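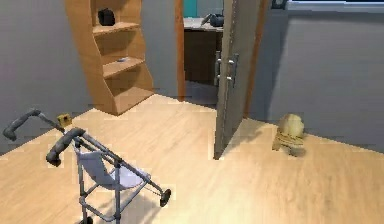
*A room from the Drelari home set, with a stroller, an open shelving unit and a door standing open to the next room.*

**Drelari opens its simulated homes to small robot teams**

UMTHORPE – Software company Drelari has started to sell access to its library of simulated homes, which until now was used only by a few large customers. The library is made for teams who train and test household robots and do not have the space or the money to build a test apartment.

The package is called Broltik and contains 211 furnished rooms. They are joined into homes of different sizes, and every home has at least one door that the robot must pass through. Customers can load their own robot model, choose a starting point and give it a task, for example to find an object in one room and bring it to another.

According to the company, the rooms are untidy on purpose. Objects are left on the floor and on shelves, and larger things such as strollers are placed where a family could leave them. Each time a room is loaded, the user can keep the same arrangement or ask for a new one.

"A clean room teaches a robot very little about a home," the company writes in its product notes. "Our customers asked us for more things in the way."

The catalog of objects has 603 items at the moment. Drelari says doors, drawers and wheels can move, while most soft items, such as bags and toys, are still treated as rigid bodies. This is a clear limit for teams who work on laundry or bed making, and the company says that it is working on cloth for a later version. It did not give a date.

A basic license costs 77 dollars per month for one user. It includes all rooms, but only 100 hours of computing on the company's servers. Users who have a strong graphics card can also run the rooms on their own machine, and these hours are not counted. Schools pay half of the price.

Yaman, a small firm which makes a mobile robot with one arm for care homes, had early access during the spring. The firm used the rooms mainly to test how its robot plans a path around objects on the floor. It reports that setup took two afternoons and that the written guide was good for the first steps, but thin on the subject of sensors. Its team had to write its own settings for the depth camera.

Yaman also found that some door handles were difficult for its gripper model. The fingers slipped through the handle when the arm moved fast. Drelari confirmed the problem and said a correction was sent to all users in June – the firm says that it now sees the fault only at the highest speed.

The company does not promise that a robot which does well in Broltik will do well in a real house. It advises customers to use the rooms for early tests and to compare the results with trials on real floors.

New users can try four rooms without payment for two weeks. The trial version does not allow them to import their own objects. Drelari will show the package at its office in Umthorpe in September, and visitors may bring a robot model on a memory stick.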